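The Priltico Fingers

3 min read

On Wednesday the narrator's bench went back to vegetables, and the Priltico fingers went on first.

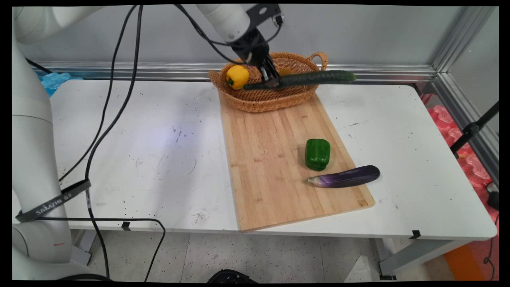
Second set

The Werkulik fingers came in a padded envelope with no instructions. I bolted them on after lunch and ran the same list – cucumber, eggplant, two peppers, basket.

The Priltico set had dropped the cucumber 6 times in 100. I wrote that on the sheet and left a column beside it. The Werkulik set dropped it 16 times before I stopped at 80. It held well and let go late, so the cucumber swung when it should have fallen.

My boss at Laryea wanted the Werkulik. It was cheaper and she had told the client so already. She read the sheet standing up, with her coat on.

"What if you slow it down?" she said.

I slowed it down. We watched one cucumber for a long time.

"Is that better?"

"It's slower," I said.

She took off her coat and sat on the other stool. The client was expecting a crate line in March. She asked me to put the first set back on, and I looked for the hex key, and she found it under the sheet.

Comments (3)

zoveo_fan: I have had this exact meeting.

palletjack: Did the client get told? I wanted one more page.

mk_reads: Liked the coat. The drop counts slowed me down a little.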